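Gemuvon Jadgate Countertop Water Filter

The Jadgate is a countertop filter that hooks up to your kitchen faucet with a diverter valve and a hose. It costs $453, replacement cartridges are $31, and the people who make it would like you to believe it will change your skin, your coffee and your houseplants. We stock it because customers kept asking for it. Lacey Hulme, who writes up our kitchen water gear, had it on her own counter for 7 months before we agreed to list it, and what follows is mostly her notes.

What it does

It takes chlorine out of city water. If your tap smells like a swimming pool in December, you'll notice the change with the first glass. Coffee tastes cleaner too, though my husband, who drinks more of it than I do, picked the unfiltered cup as the better one two mornings in a row.

It also cuts down on sediment. I have old pipes, and the first cartridge came out the color of weak tea. You can get the same result from a much cheaper under-sink housing if you own a drill and don't mind lying on your back in a cabinet.

What it says it does

The box promises "structured hydration." I wrote to Gemuvon and asked what that meant. The reply was polite, four paragraphs long, and didn't tell me. The box also says the water is "re-energized" by the ceramic beads in the second stage. They're ceramic beads. They rattle if you shake the cartridge. If you're buying the Jadgate for the beads, please save your money.

Then there's the claim that one cartridge lasts a year. Mine slowed to a dribble well before that, and I'm one person cooking for two. Hard water will shorten it further. Plan on 2 cartridges a year and be pleased if you need fewer.
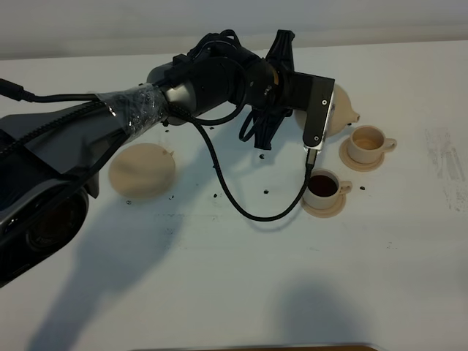
Setup

The diverter threads onto most standard faucets. It won't fit a pull-down sprayer, and the adapter sold for that purpose leaked on both faucets I tried it on. Take the aerator off first, use the rubber washer and leave the plastic one in the bag. Hand-tight is enough. Run cold water through for ten minutes before drinking any, and expect it to come out gray at first.

Never run hot water through it. The manual mentions this on page 31, after the warranty card and a long section about minerals. It belongs on page 1.

How it compares

The Bridia pitcher is slower and takes up space in the fridge, but for plain chlorine taste I couldn't tell the two apart. The Hứa faucet-mount is smaller and looks cheap, and the body creaks when you turn it. It filters fine. If you fill big stockpots every night, the Jadgate's faster flow is worth something. For a glass of water now and then, I can't see it.

Not for well water

The Jadgate isn't made to kill bacteria, whatever the third-party listings say. If you're on a private well, get the water tested first and buy according to the results.

Specs

Price: $453
Replacement cartridge: $31, sold singly
Stages: 2
Hose length: 31 inches
Faucet fit: standard threaded, no pull-downs
Returns: unused cartridges only once the seal is broken on the main unit

We'd like the returns policy to be better and have told Gemuvon so.

31 shares
7 comments

Related items
Bridia Slow Pitcher
Hứa Faucet-Mount Filter
Jadgate Replacement Cartridge
Diverter Valve Washers, Rubber
Under-Sink Sediment Housing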